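**Can I leave food offerings for Hestia overnight?**

**Wihongi**
I've kept a tiny shelf for Hestia since May and I give her a bit of fruit with the evening prayer. Is it rude to leave it out till morning? My apartment gets warm and I'm worried about ants!

**Clelotport**
Not rude at all, but I wouldn't. I say the prayer, wait until the candle burns down (mine take 22 minutes), then it goes in the compost with a thank you. Some folks eat theirs. I don't, but I'm not going to fight over it.

**Heritham**
i leave mine till 9 am and never had a problem, but my place is cold lol. Small portions help. You don't need a feast every night, one slice of something is plenty. I keep plain dishes just for this and wash them apart from ours.

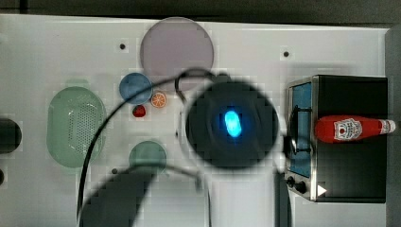
*Plate, little blue bowl, bit of orange*

Oh, and water is fine too if you run out of fruit.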